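Section 4 of the Borham Residence Handbook covers the shared hand-care tables on each floor. It is to be read together with Section 3 (Cleaning Products and Storage). Questions about its contents should be directed to Iman Helmy, Residence Services.

## 4.1 Purpose of the table

Each shared table holds the items that residents and staff use for washing and moisturizing their hands between activities. The layout is the same on every floor so that a person moving between floors can find each item without searching. Residents with reduced vision depend on this arrangement, and it should be restored whenever it has been disturbed.

## 4.2 Items required

- One clear pump bottle with a black dispenser head
- One red bowl
- One dark gray cube, used as a tactile marker
- Gray tape, for the outline on the tabletop
- Refill liquid from the Clusotach container, kept in the floor cupboard
- A soft cloth and a measuring cup

Replacement bottles and bowls are held in the Cabrera storeroom. A request slip must be completed before any item is removed.

## 4.3 Marking the table

1. Remove everything from the tabletop and wipe the surface in the direction of the wood grain.
2. Allow the surface to dry completely. Tape applied to damp wood will lift at the corners.
3. Apply the tape in a rectangle, beginning with the line farthest from the user. Continue down both sides and finish along the front.
4. Press each strip flat with the cloth, working from the middle toward the ends.
5. Trim any tape that extends past a corner.

**Note:** Worn tape should be replaced one full side at a time. Short patches leave raised edges that can be mistaken for the corner of the outline.

## 4.4 Placing the items

1. Set the bowl on the wood in the center of the working area. No mat or tray is to be placed under it.
2. Place the pump bottle to the left of the bowl.
3. Place the cube to the right of the bowl and slightly farther back.
4. Confirm that the bottle, the bowl and the cube form a loose row inside the tape. Exact spacing is not required, but a hand must be able to pass between any 2 items.
5. Turn the nozzle to the left, away from the bowl, when the bottle is not in use.

The bottle is steadied by its side while it is being positioned. It should not be lifted or dragged by the dispenser head, which may loosen the collar.

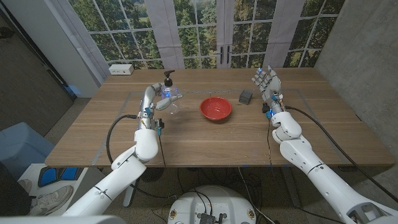

## 4.5 Refilling the pump bottle

The level can be read through the side of the bottle. Refill when only a small amount of liquid remains at the bottom. Do not wait for the pump to draw air.

1. Move the bottle to the sink. Refilling is not permitted at the table.
2. Unscrew the dispenser head and lay it on a clean cloth.
3. Measure 100 ml of refill liquid into the cup and pour it slowly into the bottle.
4. Replace the head and tighten it by hand.
5. Press the pump over the sink until liquid flows evenly.
6. Wipe the outside of the bottle, then return it to its place as described in 4.4.

**Caution:** Do not add fresh liquid of a different type to liquid already in the bottle. If the type is in doubt, empty and rinse the bottle before refilling.

**Caution:** Spilled liquid makes both the tabletop and the floor slippery. Wipe up spills at once and keep residents away from the area until it is dry.

## 4.6 Care of the bowl and the cube

The bowl is used to catch drips when a resident is being helped with the pump. For this purpose it may be brought in front of the bottle, and it is returned to the center afterward. Wash it in warm water with mild soap. Abrasive pads must not be used, as they dull the glossy interior - a dulled bowl is harder to rinse clean and should be exchanged.

The faceted surface of the cube allows it to be recognized by touch. Residue collects between the facets and should be removed with a soft brush. The cube is not to be soaked.

## 4.7 Inspection

The table is inspected each morning before 10:00 and again after the evening meal. The person on duty checks the following:

- The tape is flat on all sides
- The bottle is upright and its head is tight
- The bowl is clean and dry
- The cube is in position
- Personal belongings have been removed from the marked area

Results are entered in the floor log. Items left on the table are taken to the front desk and held for 16 days.

## 4.8 Changes to the layout

A resident who is left-handed, or who has limited reach, may ask for a mirrored layout. Requests are reviewed by Ayodele Haruna and, when approved, are recorded on a card kept in the floor cupboard. Staff should not alter a shared table on their own initiative - a temporary change for one person can cause difficulty for another.

Approved layouts are reviewed each August.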